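The Woman Who Buys Other People's Dressers

20 Dec 2020

I had been trying to get this interview for months. She kept putting me off because she was always "in the middle of sanding," and after the third time I heard that I figured it was a polite way of telling me to get lost. Nope! When she finally let me come by (masks on, garage door all the way up, me in two sweaters) she was, in fact, in the middle of sanding.

She didn't want her name used. She sells under the name Cordero, which was her grandmother's street, and she'd like to leave it at that. "People find my phone number and call me at dinner about their aunt's hutch," she told me. Fair enough. So in this piece she's just the dresser lady, which is what the people on her block in Trestthorpe call her anyway.

If you've read this blog for a while you know I have a soft spot for old bedroom furniture. I grew up with a chest of drawers that stuck so badly in August you had to sit on the floor and pull with both feet against the base. So my first question was a selfish one. How do you fix a drawer that sticks?

"Everybody starts there," she said. "Take the drawer out. Turn it over. Look at where it's shiny." The shiny spots are where the wood has been rubbing, and those are the spots you work on. She uses a plain white candle first, just rubbed along the runners, and she says that takes care of most of them. If it doesn't, she goes in with sandpaper, a little at a time, and tries the drawer again after every few strokes. "My first year I got impatient and took off too much. Then you've got a drawer that flops around like a fish, and you can't put wood back on."

I asked what year that was and she had to count on her fingers. She started with one piece, a tall narrow chest she bought at a yard sale in May for two dollars. Two! It had been painted at least four different colors, the top one a sort of hospital green, and it took her the whole summer to get down to the wood. She still has it. It holds her winter hats and she will not sell it to me. I asked twice.

Since then she has kept a notebook, and she's very particular about it. Every piece gets a number, where it came from, what she paid, what was wrong with it, and where it went. The one she was sanding when I walked up was number 741. I said that seemed like an awful lot of dressers for one person and she shrugged and said some of them were nightstands.

We got onto the subject of paint, and I should warn you she has opinions. I'm a painter. I have painted nearly everything in my house at one time or another, including a piano bench I'm still hearing about from my sister. She is mostly against it.

"I'm not a snob," she said. "If the wood is ugly, paint it. If it's a mix of three kinds of wood because somebody's grandpa built it out of what he had, paint it, go ahead. What I don't like is when people paint it because they're scared of stripping it." Her compromise, the thing she does more than anything else lately, is to paint the body and leave the drawer fronts as wood. White on the outside, something warm on the front. She says those go faster than anything else she puts up for sale, and that younger buyers in particular go nuts for them.

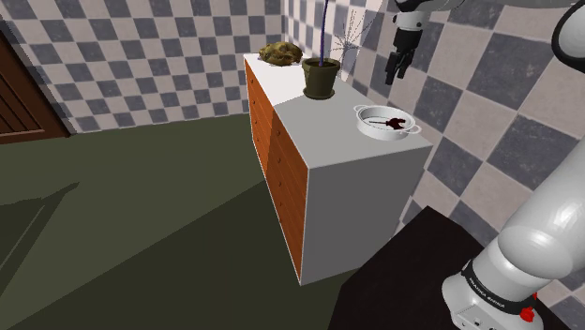 She mixes her own finish for the fronts, too, and she was cagey about the recipe. I got as far as "there's orange in it." When I pushed she laughed and said I could have the rest when she retires. What she would tell me is that she puts it on with an old T-shirt, never a brush, and wipes it right back off again, and does that over several evenings. "If you can see it going on, you put on too much."

Then there are knobs. Oh boy. I had no idea a person could talk about knobs for that long and I say that with love, because I was completely into it. She has coffee cans full of them, sorted by size, and then a separate shelf of cans for the ones that don't have any brothers or sisters. She likes them small and dark. Big knobs, she says, make a dresser look like it's wearing somebody else's coat. And she can't stand it when people swap out the original hardware and throw the old ones away. "Put them in a bag and tape the bag inside the bottom drawer. That's all I ask. Whoever gets it after you might want them."

Her best source for a long time was Ivska, a salvage place out past the county line that closed this past spring. She got a little quiet about that one. The owner used to set aside boxes for her and she'd bring him banana bread. These days she buys what she can from Gukach, which is a much bigger outfit, and she says the prices are okay but you can't dig around in the bins yourself, and the digging was most of the fun.

I asked about money, because you all always write in and ask me why I didn't ask about money. She was pretty open about it. A small piece in decent shape might sell for 400 dollars once she's done with it, and a really good tall dresser has gone for up to 500. That sounds great until you figure in the hours, she said, and she does not recommend figuring in the hours. She did it one time, on the back page of the notebook, and then she tore out the page.

This year has been strange for her, same as for everybody. She thought she'd have to stop. For a few weeks in the spring nothing moved at all, and she had dressers stacked in the hallway and one in the bathroom. Then it flipped. People were stuck at home staring at their bedrooms, and the messages started coming in faster than she could answer. A lot of them wanted a dresser to use as a desk, or to put behind them on video calls. "I had a man ask me which side looked better on camera," she said. "I told him the side with the drawers."

She does porch pickups now and she misses the chatting. It used to be that people would come in and tell her what they were going to keep in each drawer, and she loved that. She could tell you where plenty of the early ones ended up and what's in them. One is full of sheet music. One belongs to a woman who keeps nothing but yarn in it, top to bottom.

We talked for a good while about smells, which is the question I get from readers more than any other. You buy an old dresser, you get it home, and the drawers smell like a basement. Her answer is sun, if you've got it. Pull every drawer and set them outside on a dry day with the bottoms facing up, then do it again the next day. In winter she fills old socks with baking soda, puts one in each drawer, and forgets about them for a couple of weeks. If it still smells after that she seals the insides with clear shellac. She does not believe in dryer sheets. I did not tell her about my dryer sheets.

And what about buying? What should a regular person look for at a yard sale? She got up and showed me on number 741, pulling the drawers out one after another and handing them to me until I had a stack up to my chin. Look at the corners of the drawers, she said, and see how they're joined. Look at the back of the piece, where nobody bothers to hide anything. Push on the top corner and see if the whole thing leans. A lean can be fixed with glue and clamps and she doesn't mind one. Bugs she minds. If there are tiny holes with fresh powder under them, she walks away no matter how pretty it is, and she's walked away from some that hurt.

"Also bring a tape measure," she said. "Measure your stairs. I can't tell you how many I've had come back because of stairs."

I asked if she had a favorite out of all of them, besides the hat one. She thought about it long enough that I started putting drawers back in (in the wrong order, and she fixed it without saying anything). It was a kid's dresser, she finally said, pretty low and wide, with a name scratched on the inside of the top drawer in wobbly letters. She sanded everything else on that piece and went around the name. The family who bought it hadn't noticed, and she didn't point it out to them. She figured their kid would find it.

By then my feet were frozen and she had a coat of finish waiting on her, so I packed up. She sent me home with a candle stub for my own sticky drawer. I've used it on the top two so far and they slide fine. The bottom one I'm going to need to take out and look at for shiny spots, once I find somewhere to put all the sweaters.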